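추석 전 금요일 야근 끝

2018년 9월 21일

드디어 연휴. 근데 표를 못 구함. 6시에 일어나서 예매창 켜놨는데 대기번호 보고 그냥 웃음이 나더라. 작년에도 똑같이 당해놓고 또 당했다. 결국 심야버스. 엄마한테 전화했더니 "천천히 와" 하시는데 목소리는 전혀 천천히가 아님ㅋㅋ

선물도 문제. 회사에서 준 참치세트는 무거워서 두고 갈까 하다가... 아빠가 은근 좋아하심. 그래서 들고 간다. 가방 하나에 다 넣을 생각이었는데 벌써 지퍼가 안 닫힘. 한복은 무슨, 청바지 두 벌이면 됬지.

올해는 전을 좀 줄이자고 언니랑 미리 말 맞춰놨다. 동그랑땡은 시장에서 사기. 깻잎전만 집에서. 엄마가 넘어가 주실지는 모르겠음. 설에도 줄인다더니 2월에 다섯 시간 부쳤다. 허리 나가는줄. 기름 냄새가 머리에서 이틀 갔다.

그래도 송편은 빚을 거다. 깨 넣은 거. 콩은 조카들이 다 골라내서 올해는 안 한다고 선언함. 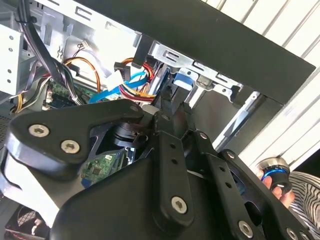
뚜껑 열린 데스크탑 컴퓨터 속.

버스 시간까지 좀 남아서 급하게 쓰는 중. 휴게소에서 호두과자 사야지. 20개짜리 사면 도착 전에 반은 없어지는데 그래도 산다. 충전기 챙겼나? 모르겠다 가서 언니 꺼 쓰지 뭐.

다들 운전 조심하시고 송편 많이 드세요. 답글은 연휴 끝나고 달게요!

공감 15 댓글 6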